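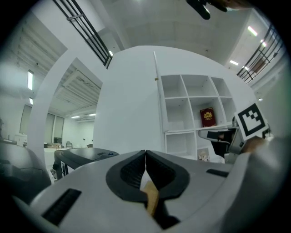
Workbench Practice, Unit 4: Small Parts
Handout for the evening section, Sedham campus
Instructor: Seon-mi Wi

Before we start

Last unit was about big things, and everyone did well, because big things are forgiving. A chair leg will tell you when you have picked it up wrong. A small flat piece of anything will simply leave, usually under the radiator. This unit covers picking up small parts, holding them, setting them down where you meant to, and finding them again in May when we do the final project.

Reading: chapter 6 of the Won reader, pages 64 to 72. The chapter is dull and you should read it anyway. Skip the paragraph on tongs, which I have argued with in pencil in the library copy.

4.1 The surface

Clear it. I mean the coffee too. A white or pale surface is best for dark parts and wood-toned ones, and terrible for white nylon washers, so keep a sheet of dark card in your folder for those. Anything that lives on the bench permanently (a scale, a label printer, your neighbor's elbow) should be pushed back far enough that you can get both hands around the part without steering.

Light from two sides if you can manage it. One strong lamp gives you a handsome shadow that you will try to pick up.

4.2 The grip

Thin flat pieces have two broad faces and some narrow edges. Beginners go for the edges, as that is what sticks out. Go for the faces whenever the piece allows it. More contact means less squeezing, and squeezing is how a thin part turns into a projectile.

If the piece is lying flat and you can't reach the faces, slide it to the edge of the table and let it overhang a little. Do not use a fingernail. A-yeong Ahn used a fingernail in her first week and has kindly given me permission to mention it every term.

Ribbed jaws hold better than smooth ones and also leave marks on soft wood. Decide beforehand which of these you care about.

Check the angle after you have closed on the part and before you move. A piece that has tipped downward can often be carried, but it will land on its corner. Put it back and try again. You have time. The class is three hours long, as several of you have pointed out.

4.3 Two people at one bench

Agree on who is holding and who is placing. Say "mine" when you have it. Say "yours" when you want to let go, and then wait for an answer, which is the step people leave out.

Approach from your own side. Reaching across your partner is how we lost the Drukari hinge set, minus one hinge.

4.4 Putting it down

Lower the part until it touches, then open. Opening first and hoping is called dropping.

Trays: the shallow Wellell trays are for parts in use, the lidded ones are for parts at rest. The bag of 300 dowel pins stays closed until I say so.

Exercise for next time

Move ten flat pieces from the left tray to the right tray, faces up, all pointing the same way. Repeat with your other hand. Write down what you dropped and where you eventually found it. Passing is 70, and neatness of the written part counts, so please use a pen that works.

Bring: your folder, the dark card, a soft pencil. Tweezers are provided. Please stop taking them home.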